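Forum Lokard > Entretien et rangement > Couvre-chefs

Sujet : Casquette noire sur anneau en bois, stop ou encore ?

Page 1 sur 2

visiere_basse
Messages : 27
Posté le 10 septembre 2024

Bonjour à tous,

J'ouvre ce sujet parce que j'ai lu ici même, sur le fil des bérets, qu'une casquette rangée à plat était une casquette condamnée. Les miennes sont condamnées depuis des années et se portent plutôt bien, merci pour elles, mais j'ai fini par céder et j'ai pris un support. Un simple anneau en bois clair, tout fin, sur lequel on pose la calotte. Le vendeur appelle ça un « système ». C'est un cercle.

La candidate est noire, mate, sans rien dessus. Donc un aimant à peluches. Je travaille sur une plaque de mousse blanche posée sur la table, ce qui a l'avantage de montrer tout ce qui tombe de la casquette et l'inconvénient de montrer tout le reste.

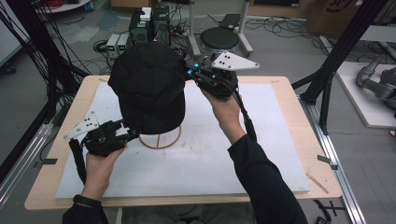
Temps de lecture du sujet : 5 min

Ma question est bête : on pose la calotte comment ? Centrée sur l'anneau, visière dans le vide ? Ou bien un peu décalée vers l'arrière pour équilibrer le poids de la visière ? La notice tient sur deux lignes et l'une des deux est l'adresse du site.

Question subsidiaire, la baguette : j'ai un petit bâton en bois qui traîne à droite sur la plaque et je m'en sers pour repousser la bande intérieure sans y mettre les doigts. Hérésie ou pas ?

feutre_et_cie
Posté 2 heures plus tard

Décalée vers l'arrière. La visière tire toujours vers l'avant, et avec un anneau aussi fin tu n'as rien pour la retenir. Chez moi la première a passé la nuit par terre.

Pour la baguette, aucune objection tant que le bout est poncé. Sinon tu vas tirer un fil de la bande et tu reviendras ouvrir un autre sujet.

mamie_tricorne

Pas d'accord avec feutre_et_cie. Si on décale, c'est l'arrière qui marque, pile là où il y a la patte de réglage, et on se retrouve avec une bosse sur la nuque. Centrée, et on cale la visière avec quelque chose. Un rouleau de torchon fait très bien l'affaire.

Et pour répondre à ce que personne n'a demandé : un anneau ne tient que le bas. Le dessus de la calotte, il s'en fiche complètement. Pour garder un arrondi il faut du volume. J'ai un dôme Galer depuis longtemps, c'est laid comme un moule à pudding, ça marche.

feutre_et_cie

Le dôme Galer coûte le prix de trois casquettes. À ce tarif je préfère racheter une casquette quand elle s'affaisse, et encore deux fois après.

mamie_tricorne

C'est une philosophie. Elle remplit les placards.

visiere_basse

Merci à vous deux. J'ai donc essayé centrée, puis décalée, puis centrée à nouveau par esprit de conciliation. Verdict provisoire : centrée avec du papier de soie chiffonné dans le fond, la calotte garde son rond. Sans papier, elle se creuse doucement au milieu — on dirait un soufflé qui a entendu claquer la porte du four.

Autre sujet d'inquiétude, le blanc. Je brosse, je regarde dessous, je vois du gris. J'aimerais savoir si c'est la casquette qui perd sa teinture ou ma surface qui était déjà sale.

poussiere_du_soir

Frotte l'intérieur de la visière avec un chiffon blanc à peine humide. S'il ressort noir, c'est la teinture. S'il ressort gris, c'est toi, ou ta table, ou la vie.

visiere_basse

Fait. Il est ressorti blanc, le traître. C'est donc ma surface, et j'ai pris le temps de la regarder vraiment. Des traînées grises, des rayures, une ligne bleue très fine qui part en diagonale sur la gauche (feutre ? craie ? je n'avoue rien), une belle tache grisâtre près du bord et, pas loin, un minuscule bout de quelque chose d'orange rosé, tout recroquevillé. Je posais une casquette noire là-dessus en m'étonnant qu'elle attrape des poussières.

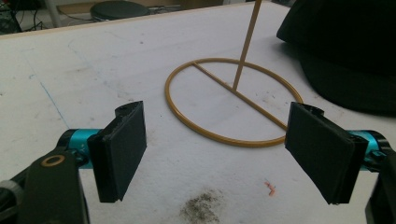
J'ai donc commencé par passer un chiffon microfibre sec, puis de l'eau savonneuse, et je me suis arrêté là avant de sortir l'artillerie. J'ai un flacon de Vrettos au fond du placard, acheté en décembre dans un accès de grand ménage et pas ouvert depuis. Quelqu'un l'a essayé sur une surface blanche mate ? J'ai peur qu'il laisse des zones brillantes.

poussiere_du_soir

Essayé, et oui, ça lustre. J'ai une auréole parfaitement ronde et parfaitement propre au milieu d'une table qui ne l'est pas, ça attire l'œil de tout le monde. Gomme blanche d'écolier pour le trait bleu, eau savonneuse pour la tache, et tu laisses les rayures tranquilles. Une rayure, ça ne se nettoie pas.

feutre_et_cie

La gomme étale si c'est du feutre. Alcool à brûler sur un coton, d'abord dans un coin.

poussiere_du_soir

Sur de la mousse, l'alcool, bon courage. Demande-toi d'abord ce qu'il y a sous le coton.

mamie_tricorne

Ou alors on met un torchon propre sous la casquette et on parle d'autre chose. Ce fil s'appelle « casquette noire », je le rappelle aux étourdis.

visiere_basse

Le torchon peluche. J'ai vérifié, à mes dépens et à ceux de la casquette.

mamie_tricorne

Un torchon en lin ne peluche pas. Un torchon offert avec un paquet de lessive, si.

galurin75

Je débarque avec une question pratique : ton anneau, c'est le Mustari ou une copie ? J'ai le Mustari et le mien a gauchi au bout d'un été sur le rebord de la fenêtre, il bascule dès qu'on le regarde. Si le tien pose bien à plat, je veux la référence.

visiere_basse

Aucune marque dessus, je l'ai eu dans un lot. Il pose à plat pour l'instant. Je le garde loin de la fenêtre, du coup.

Pour le trait bleu j'ai essayé la gomme sur un petit bout. Il est un peu moins bleu et nettement plus large. Je vais en rester à l'eau savonneuse ce soir et je teste la visière calée demain.

feutre_et_cie

Je ne dirai rien pour la gomme.

Page suivante >
Répondre au sujet | Suivre ce fil | 1214 vues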